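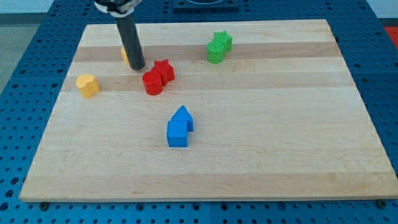
Attachment 1: striped wood board on blue perforated table

Ticket 3234
Opened by: Alina Surdu
Product: Skidley cellar controller, tank 13
Status: Closed
Opened: 2020-12-27

Problem as reported
Tank 13 holds 198 gallons of white from the Plekov block. The set point is 55 F. The Skidley display shows 55, but the wine tastes warm from the sample valve and a hand thermometer reads 61. Fermentation is moving faster than we want. The tank next to it is on the same glycol loop and is fine.

Reply from support
Please check the following and post the results.
Is the glycol valve opening when you drop the set point by five degrees?
Is the probe pushed all the way into the thermowell?
What offset is shown on the calibration page?

Customer
Valve opens, I can hear it and the line gets frost. Probe looks seated. Offset is 0.0. I restarted the controller and got the same reading. I also swapped the Juller probe with the one from the next tank. The reading on 13 did not change, and the other tank still reads right with the swapped probe. So the probe is good.

Support
Thanks, that helps. If both probes give the same number on 13, look at the thermowell. Pull the probe and see how far it goes in compared with the other tank. Wells on the older Ait Ali tanks came in two lengths.

Customer
The well on 13 is a good bit shorter. The tip ends up nearly level with the cooling jacket wall, so it reads the jacket and not the wine. The tank was bought used in May and we only ran red in it until now, with hardly any cooling, so it never showed up.

Support
A longer well is the proper fix but you should not change it with the tank full. For now, enter an offset of +6.0 and check by hand twice a day. The gap will shrink when the valve is closed for long periods, so do not leave the offset in after fermentation ends.

Customer
Offset entered. Hand reading was down to 56 by the next morning. Smell is clean. Long well ordered, will fit it after we rack.

Closed by support. Reopen if the reading drifts again by more than 2 degrees.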